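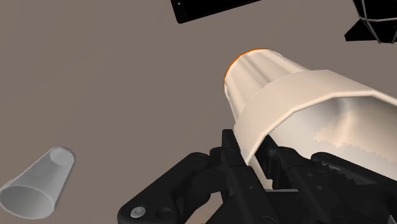 Can a robot clear your kitchen table yet?

It can clear a good part of one, slowly, and with a person close by to sort out the odds and ends. That is the short version of what we have learned at Jilwood over the past year, and we would like to share the longer version with our customers, our neighbors in Toledo, and anybody else who has ever looked at a messy table after supper and wished somebody else would get up and deal with it.

TOLEDO, Sep 11, 2025 - Jilwood, which builds training software for household and shop-floor robots, today released the results of its Nondia program, a long series of table-clearing trials carried out in computer simulation together with its partner Wunmont. The program ran 482 trials across 11 everyday chores, from picking up cups to moving small goods from a counter to a bin. A plain-language report goes out today to everyone on our mailing list, and printed copies are on their way to those of you who asked for one (and thank you for your patience, we know it took longer than we said in February).

"People stop me in the grocery store and ask when they can have one of these at home," said Vega Paredes, who leads the Nondia program at Jilwood. "I love that question, and I never have a short answer for it. A robot that does one chore well on Monday can be completely puzzled on Tuesday if you hand it a different cup. We wanted to write down where things stand, in words my own aunt would be happy to read, and I think we've managed it."

What the trials looked at

Most robot demonstrations begin with a tidy surface and one object in the middle of it. Real tables are seldom so kind. The Nondia program went the other way and filled its simulated tables with the sort of mix you would find in a house where people live: cups of more than one size, a phone, toys, a piece of fruit, a game of dominoes that was going very nicely until dinner was called. The robot had to pick up the item it was asked for, leave the rest alone, and put the item down where it belonged.

Cups got a great deal of attention, and they deserved it. A cup standing up and a cup lying on its side are nearly two different problems for a machine. Clear plastic is harder still, as anyone who has walked into a clean patio door will understand. The robot has to work out where the rim is, how wide to open its fingers, and how firmly to squeeze, and it has to do all that without sweeping the neighbor's cup onto the floor.

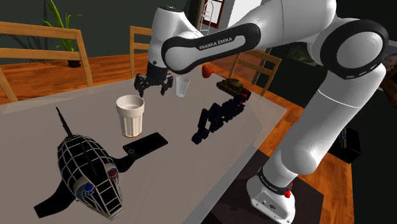
Where the machines do well

Sturdy, solid things with plain shapes were the happiest part of the program. Once the robot had settled on a grip, it usually carried the item where it was meant to go, and it was perfectly content to do the same job over and over. Shop-floor chores came out ahead of household ones for that very reason. A packing counter tends to hold the same goods in the same places, while a kitchen table changes its mind several times a day.

Of the 11 chores in the program, 8 reached the mark that Jilwood and Wunmont had set beforehand for work under light supervision, meaning that one person can keep an eye on the robot while doing something else nearby. We are very pleased with that, and a little surprised too. The full list is in the report, along with the mark itself and how we arrived at it.

Where they still need a hand

The other three chores were folding soft cloth, sorting small loose items, and clearing anything from beside a row of standing dominoes. That last one was put in partly for fun, and it ended up teaching us more than almost anything else. Reaching over things, and backing out again the way you came, calls for a kind of care that people learn as small children and forget they ever had to learn.

Speed is the other sticking point. A simple table took about 8 minutes in the simulated trials, and most of us could do it in one while talking on the phone. We should also say plainly that a simulated table is a gentler place than a real one. Friction, spills, sticky jam lids and a cat on the chair are all still waiting.

"On our side we look at it from the stockroom," said Gervasio Lucero, operations lead at Wunmont. "If a machine can return the same bins to the same shelf all afternoon, my crew can spend that time with customers, and they're glad of it. I wouldn't send it into the break room to do the dishes just yet. Ask me again after the next round."

What comes next

Jilwood and Wunmont will carry the Nondia work on through the winter, starting with the three chores that fell short. The teams also plan to move a small number of the better ones onto a real table at our Toledo workshop, with real cups, and we expect to sweep up a few of them. A follow-up report is planned for February.

Families and shop owners who would like to suggest a chore for the next round are warmly invited to write to us. Please tell us what the job is, how often you do it, and what usually goes wrong - the more ordinary the better. Every letter gets read, and several of the chores in this first round came to us that way.

About Jilwood

Jilwood is a software company in Toledo that helps robots practice everyday tasks in simulation before they try them in homes, stores and workshops.

Press contact: Vega Paredes, Nondia program, Jilwood, Toledo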